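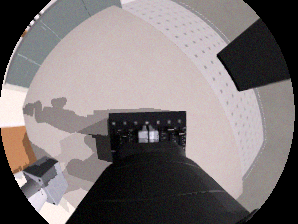
Posted in: Site Visits, Automation

We drove out to Polleck's test building in Burkville for their open day on 10/16/26. I went with Abelardo Quispe from our maintenance group. We are thinking about a small arm for loading trays, and we had been told the morning would include a talk on a fault they had last April. That talk was the reason we made the trip.

Check-in was slow. We got badges and safety glasses and then stood in a hallway until Josefina Lagos came to get us. She runs the test cells and did most of the talking for the rest of the visit.

The first stop was the simulation room. Polleck runs every new job in simulation before it goes to a cell, and the views are set up to match a wide lens on the wrist, so you look along the gripper at whatever it is working on. Everything bends toward the edges. It took me a few minutes to get used to it.

Then came the fault. The job was simple: pick a part from a tray, turn, set it in a fixture, go back. It ran in simulation for 2842 cycles with no contact alarms. On the real cell it stopped on cycle 203. The wrist had turned past the point where the cable had any slack, the connector pulled partway out, and the gripper lost its signal while it was closed on a part. The arm kept moving to the fixture and pushed the part into the side of it.

No one was hurt. The cell door was shut and the force limit stopped the arm, though Lagos said it stopped later than they wanted. The fixture was bent and one finger had to be replaced.

The cause was that the cable was not in the model. The simulated arm had the right shape and the right joint limits, but nothing ran along the outside of it, so the software was free to choose the long way around on the turn. On most cycles it took the short way. Fidel Orellana, who wrote the motion program, showed us both paths side by side. The long one looks fine if you don't know about the cable.

A second problem came out of the review. Loss of the gripper signal was set as a warning – it went to the log and the arm carried on. It is now a full stop.

They also limited the wrist turn and added a rough cable shape to the model. Orellana said the cable shape is not very good and they rely on the limit. The repeat test on the cell went 546 cycles before they ended it to free up the space.

Abelardo asked who can change the stop settings. The answer was two people, with a sign-off sheet kept at the cell. We don't do that at our place and probably should.

After lunch we saw the Haltirow feeder line, but it was down for a belt change, so we mostly looked at it through the guard. We left at 2:30 and hit traffic on the way back.

I have asked Lagos for a copy of the fault review and will pass it along when it comes.

We use cookies to remember your settings and count visits. By staying on this site you agree to our cookie policy. Accept | Manage choices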